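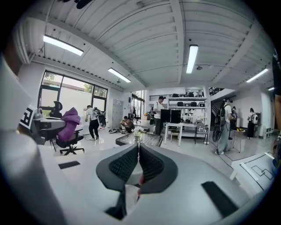

# About Us

Skendum is a small college providing practical training in repair, fitting and general workshop skills to adults and school leavers. It was founded by a group of tradespeople in Bretow who wished to see local people taught in a place of work, and it remains an independent, non-profit body. A total of 2623 students have completed a certificate with the college to date.

## Our Premises

The college occupies the upper floor of the former Szewczyk building in Jarnlow, to which it moved when the Bretow site became too small for its courses. The floor is arranged as one open room, and teaching, practice and office work are carried on side by side. Desks stand by the windows, where the daylight is best, and the black-framed windows look out on trees. The corrugated ceiling and its broad beams have been painted white, and tube lighting allows evening classes to be held throughout the year.

The room is fitted with air conditioning, which is set by the duty tutor. Students who find the room too warm or too cool are asked to speak to the tutor and should not alter the controls themselves.

Office chairs are provided at the desks. Coats and jackets may be left on the back of a chair during a session, and bags may be kept with their owners provided that the walkways remain clear. The college cannot accept responsibility for belongings left overnight. Items found after the last class are held at the front desk until the end of term.

## Teaching

Courses run for one term and are taught in groups of no more than 12. Each group has 2 tutors, one of whom leads the session while the other works with students individually. Certificates are awarded on the basis of finished work and a short written record kept by the student; there is no final examination.

The college currently offers the following:

- Bench Skills, for those with no previous experience
- Small Appliance Repair
- Measuring and Marking Out
- Furniture Fitting and Assembly
- Open Workshop, for former students with work of their own to complete

Bench Skills must be completed before a student may join Open Workshop. Exceptions are made for applicants who can show equivalent experience, and such requests are considered by the Head of Teaching.

## Staff and Governance

Tae-yang Na was appointed Principal after nine years as a tutor at the Bretow site. Haoran Cui is Head of Teaching and is responsible for the course programme, the appointment of tutors and all matters relating to certificates. The college employs 46 staff, most of them part-time and many still working in their own trades.

The Board of Governors meets each term. Its annual report is published in March and may be read at the front desk or sent by post on request.

## Use of the Room

The open room may be hired by local groups when classes are not in session. Hirers are asked to return desks and chairs to their usual positions, close the windows and switch off all lights before leaving. Food may not be eaten at the desks. Applications for regular hire should be made in writing at least one month ahead.

## Visiting

Prospective students are welcome to see the premises by appointment. Visitors should report to the front desk on arrival and will be shown round by a member of staff. The entrance is at the side of the building, and a lift is available to the upper floor.

Page last reviewed: 17 November 2023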